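Small research grants: is the new two-stage application any better?

Forum > Funding and Policy > Grants

pipette_dreams
So the state bill passed, the medical research fund is alive for another cycle, and we have all been handed the two-stage application we asked for. I have now read the guidance. Stage one is a "brief outline." The brief outline has an annex. The annex has its own cover sheet, which asks you to summarize the outline.

I run a small lab that works on wound healing. Last time the whole application took me most of a summer. This time I'm told it will be faster, and the person who told me has never filled one in. Has anybody here made it through stage one yet?

Khrystyna-Mariia S.
Submitted in October. The outline itself is fine. 2,000 words, plain headings, and they finally dropped the section where you had to predict your own citations. The annex is where the afternoon goes. Budget by quarter, for a project that may never get past the first door.

oldgrayreviewer
I'll say something unpopular. I sat on the panel under the old system and two stages is an improvement. We used to get full applications the thickness of a mattress and half of them were dead by the second page. The people who wrote those lost months. Now they lose a couple of weeks. I'd call that mercy.

pipette_dreams
Mercy with a quarterly budget.

oldgrayreviewer
The budget is there because the legislature wanted it there. You can thank the hearing where somebody read out the cost of a centrifuge in a very slow voice.

Didier P.
I disagree with the mercy theory. Under the old rules I wrote one long thing and it got rejected once. Under the new rules I can be rejected twice for the same idea, by different people, for opposite reasons. My outline at the Nedirau Foundation (same model, they had it first) was turned down for being too ambitious, so I trimmed it, and the second round called it incremental. I have both letters pinned over my desk.

benchwarmer_md
Frame them.

Didier P.
There's no overhead in the grant for frames.

nilton_v
Coming at this from the clinic side. The bigger issue is who can afford to apply at all. A university has an office full of people who do annexes for a living. Our clinic has me, after the last patient leaves. The bill was sold as opening the fund up to community sites, and there's a whole paragraph about it in the preamble, and then eligibility says you need an audited indirect cost rate. We don't have one. I had to look up what it was.

Khrystyna-Mariia S.
You can use the flat rate instead. It's in the footnote to section 2. They could have put it in the main text but I suppose that would have been showing off.

nilton_v
I read that footnote three times and thought it was only for state agencies.

Khrystyna-Mariia S.
It says "including but not limited to." I called and asked. Very nice man, sounded surprised the phone had rung.

HWiegand
Lurker here, grants officer, please be gentle. Two practical things. First, the portal (Tornik) saves your work only when you change pages, so if you sit on the annex for an hour and it logs you out, that hour is gone. Write it somewhere else and paste it in. Second, the 300 word lay summary is read before anything else, and I see people dash it off at the end, at midnight, in the language of their own methods section. Give it to someone who doesn't work in your field. If they ask what the disease is, start over.

benchwarmer_md
My mother reads mine. She has put a stop to two projects.

oldgrayreviewer
She should be on the panel.

Didier P.
While we're on Tornik, it also counts words differently from every other program on earth. Hyphenated terms count double. I went from 300 to 311 on the upload and had to cut the only sentence I liked.

pipette_dreams
OK so what I'm hearing is: outline fine, annex bad, portal hungry. Does anyone think it's going to change before the next round? There was supposed to be a comment period.

oldgrayreviewer
There was. It got 200 comments and the summary ran to a page. The gist was that applicants would like less paperwork and the auditors would like more. They went with the auditors, and gave us a nicer font.

nilton_v
The Delaunay report made the same point about the small sites and it was cited in the final bill as support for the thing it was complaining about. So I wouldn't hold my breath. I'm applying anyway. Flat rate, thanks to the footnote.

Khrystyna-Mariia S.
Good. Send me your annex if you want a second pair of eyes. I'm already ruined for normal reading.

benchwarmer_md
two pictures

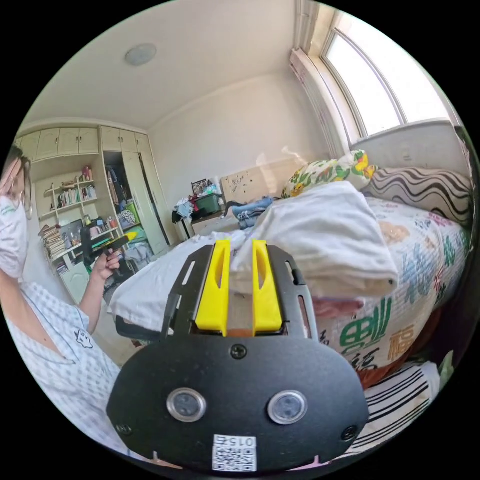
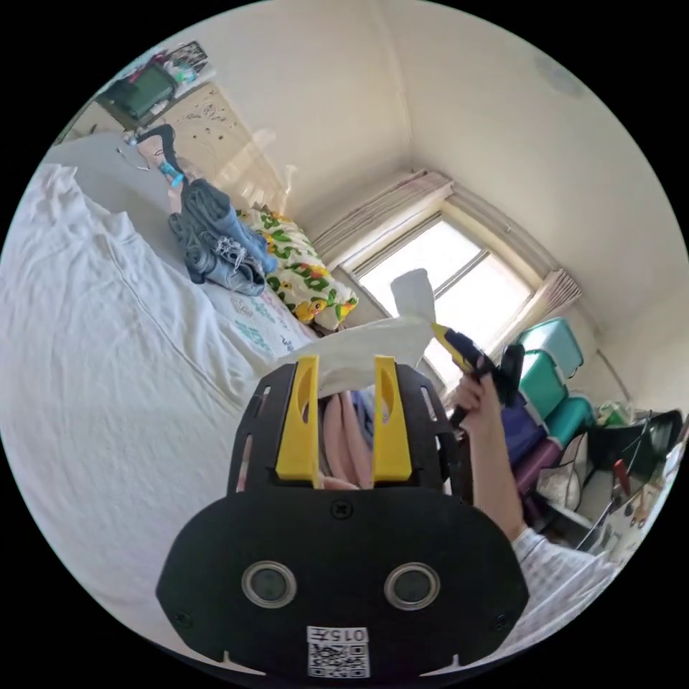
pascal_f
Sorry if it was covered further up and I missed it. If your outline is turned down at stage one, can you send in the same idea again next round, or is it finished?

HWiegand
You can resubmit it once, in the next round, as long as you attach a one-page response to the reviewers' comments. The page goes in the annex.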